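The pitch arrives every year with the holiday leftovers: your next housemate will be a machine, and it will do the boring jobs. On 26th December, with a sink full of roasting pans, I'd have signed for one at the door.

## Slow hands

I spent part of May visiting people who want to sell us that future. Partanen, a small outfit in Reltness, showed me an arm folding a tea towel. It took 200 seconds, and the towel had been ironed first. Over in Eltow, Drakodar has its machines sorting bolts into bins on a shop floor. They're better at that, as they should be. Bolts don't change shape when you pick them up.

Coffee is the favourite demo. A capsule machine sounds easy: lift the lever, drop in the pod, put a glass under the spout, press a button. Drakodar says it has logged 540 practice runs at it. I asked how many had worked without a person stepping in and was told the numbers were still being sorted.

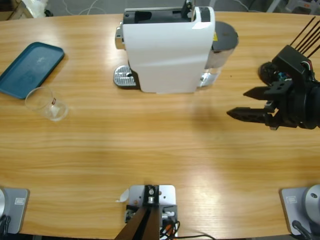 ## What it would cost

Partanen talks about renting an arm for $600 a month. My neighbour's teenager will do dishes, towels and coffee for a good deal less, and he can find the mugs when somebody moves them. I'll look again next year. The pans are still soaking.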